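Gakamlow opens cup return and refill service for small events

August 6, 2024

Gakamlow, the event supply service of the Takács family company, today announces a new service for clear plastic cups. Clubs, schools, village halls and small firms can now borrow cups for a party or a meeting, give them back after use, and have them washed and stacked for the next group.

The service was tested since December with 30 local organisers. In this time 2,351 cups were lent out, and most of the organisers have already asked for a second or third delivery. From today it is open to everybody who holds an event within the delivery area of our depot.

The idea came from a simple problem. Many small events buy more cups than they need, and what remains goes to a cupboard or to the bin. With the new service the organiser receives the cups in nested stacks, packed in closed boxes. Each full box holds 360 cups. It is also possible to order a smaller quantity, and cups which were not used can be returned in the same box together with the others.

"When we spoke with the organisers, they did not complain about the price of cups," said Yaneth Mosquera, who is responsible for the service at Gakamlow. "They complained about the evening before the event, when somebody must stand at the table and pull cups from a stack that does not want to come apart. So we gave much attention to how the cups are stacked and how they are taken off, one after another."
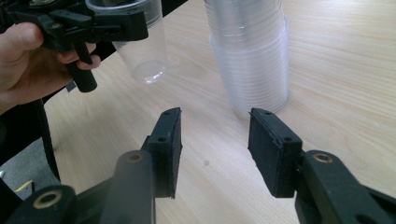
For this reason the cups are dried completely before they are put together again, and the stacks are kept to a height which one person can carry with two hands. Our staff check each cup for cracks at the rim and at the base. A cup that does not pass the check is taken out and sent to recycling. After this work the stacks are covered and stay covered until delivery.

The boxes are supplied by Brarker, and the washing is done at the premises of Flara, a laundry and dishwashing company with which Takács has worked for many years. Both firms have signed an agreement to support the service also in the next season.

Organisers who set up their own drinks table will find a short sheet in every box. It explains how to hold a stack at the lower part, how to take the first cup without tipping the others, and how much free space to leave on the table beside the stack. The sheet was written after visits to several events and it will be improved when we receive more comments.

"People told us they want to begin pouring, and not to fight with the cups," Ms Mosquera added. "We are glad to hear also what does not work, and we ask everybody to write it on the return form."

Orders can be made by telephone or at the counter of the Takács depot. Cups should be returned not later than 30 days after the event. They do not have to be washed by the customer, but we kindly ask to empty them before they go back in the box.

Contact for the press: Yaneth Mosquera, Gakamlow, at the Takács depot office.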